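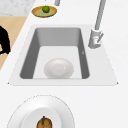

Spülbecken auf Knopfdruck: Ein Gespräch über das Küchenpaket von Dorix

Wer einem Roboter Küchenarbeit beibringen will, braucht viele Küchen. Oder eine, die sich ständig verändert. Das Simulationspaket Dorix der Firma Kuusisto aus Cestport geht den zweiten Weg, und seine Entwicklerin gerät schnell ins Schwärmen. „Rund 400 Varianten allein für das Spülbecken!“, ruft sie, noch bevor der Kaffee auf dem Tisch steht. „Mal steht der Wasserhahn links, mal rechts, dann liegt anderes Obst herum, und schon muss der Greifer neu überlegen.“

Gerade das Becken hat es ihr angetan. „Die Wände sind nah, der Platz ist knapp, und eine Schale daneben stört beim Zugreifen. Das ist herrlich gemein.“
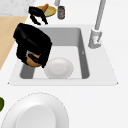
Zugriff im Becken, gleich neben der weißen Schale

947 Objekte bringt die aktuelle Bibliothek mit, vom Teller bis zum Gemüse. Im Test an der Hochschule Clunley lief die Installation in zwei Stunden durch, nur die deutsche Anleitung hinkt noch hinterher. „Ja, da müssen wir ran“, gibt sie zu. „Im Juni kommt Version 3, dann auch mit ordentlicher Dokumentation.“

Und ihre Lieblingsaufgabe? Sie lacht. „Alles, was rollt. Eine Wurst in einer flachen Schale, da kann ich stundenlang zuschauen!“
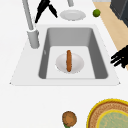 Schale mit Wurst im Spülbecken, simuliert mit Dorix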